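Mansilla Trail Relay: Your Questions Answered

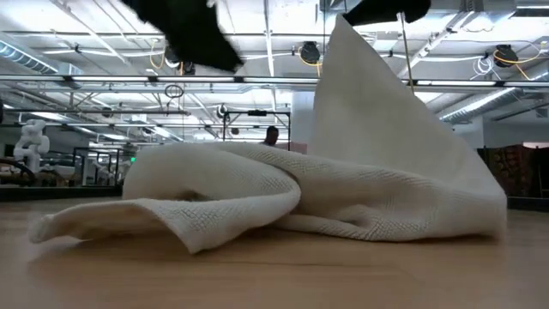 Cream knit towel, one corner up.

We love getting your questions about the relay, so keep them coming! These are the ones that land in our inbox most often.

When and where is it?
The relay is run every August on the forest trails above Mansilla. Start and finish are both in the big meadow by the river, so your friends can cheer you off and be right there when you come back in.

How does the relay work?
Teams of five, one loop per runner, and a wristband that gets handed over in the meadow. The loop has a long climb up to Plutesau ridge and then the most wonderful run down through the pines (save something for it, you'll want to fly). You choose your own running order, and you can change it right up to the start.

How many teams can enter?
255. Last time 23 of those were school teams, and we'd be thrilled to see more of them.

Do I have to be fast?
Not at all! Plenty of teams walk the climb. There is a cutoff for starting the last loop, and it's on the course page along with the map.

How do I get a bib number?
Pick yours up at the registration tent on race morning. Your whole team shares one number. Please wear it on the front, outside your jacket if you have one on. The photographers sort everything by bib, and a hidden number means your pictures end up in the unsorted album.

Where can I find my photos?
In the Clukelia gallery. Type in your team number and everything tagged to you comes up. The unsorted album has 409 pictures in it at the moment, and some of them are fantastic, so do have a scroll even if you already found yours.

Can I post the photos online?
Yes, go ahead and share them on your own pages. For a newspaper, a club magazine or anything that's for sale, write to us first and we'll put you in touch with the photographer.

Are the results final?
They are. Timing is by Motis chip, and corrections for this year closed on 31 October 2025.

Can I bring my dog?
To the meadow, yes, on a leash. Dogs can't run the loop.

Is there parking?
There is a field across the bridge, free all day. It fills up early, so share a car with your team if you can.

When does entry open for next year?
We'll post the date on the front page as soon as the trail permit comes through. We can't wait!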